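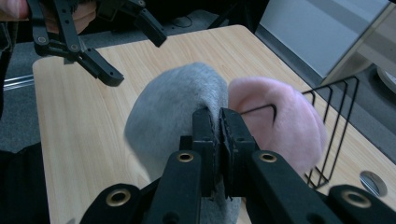 4 Planning and buying the equipment

4.1 What the budget had to cover

The plush sorting task at Temcombe was planned around hand-held grippers. Figure 4 shows the work at a table, with a gripper closed on a fold of the grey plush item beside a pink one and a black wire rack. A second gripper is held above the table. The purchase list was drawn up from tasks of this sort, where the object is soft and the fingers have to pinch it firmly enough to lift it.

We split the spending into a fixed part and a running part. The fixed part covered grippers, tables, racks and storage. The running part covered finger pads, cables and screws, together with the hours needed to fit them. Earlier plans at Rungrueang had treated pads as part of the gripper price, and the running costs were then missing from the second year's request. In the present plan they have their own line.

4.2 Prices and quantities

Each gripper was budgeted at £266, including delivery but not spare parts. The supplier, Zoltville, offered a lower price on larger orders, but the saving applied only if everything was paid for in January, before the second half of the grant was released. We did not take the offer. Grippers were ordered in pairs, so that one operator could work with both hands, and the order was for four pairs. One pair was kept in reserve.

A further £300 was set aside for pads and fixings. Pads used on fuzzy fabric pick up lint and have to be cleaned or changed, and we had no good record of how long they last. The sum was set by the lab manager, Chalerm Suksawat, from old receipts. It should be read as an estimate.

Racks and tables were not bought new. Ordinary office tables were already available, and the wire racks came from household stock. This kept the fixed part small, although the tables differ in height and the operators have asked for a standard one.

4.3 Buying or waiting for a robot arm

The plan also had to decide when to buy an arm. Hand-held work can begin as soon as the grippers arrive, while an arm needs floor space, a safety check and a service contract. We put the arm in year 2 and left its price open until the list of tasks was settled. The risk is that prices rise in the meantime. Against that, an arm chosen too early may not suit the objects finally used, and the Flulleleck site has no room for one at present.

Comments

ksangkhawat: Was operator time for cleaning the pads charged to the running part or to staff costs? Section 4.1 could be read either way.

C. Suksawat: Running part. Will make this clearer in the next version.

benchtop_reader: We were caught by the same problem with pads. A separate line for them is sensible.

Related items

Storage and repair of shared lab tools at Rungrueang
Service contracts for small robot arms: a buyer's checklist
Table heights and operator comfort in hand-held work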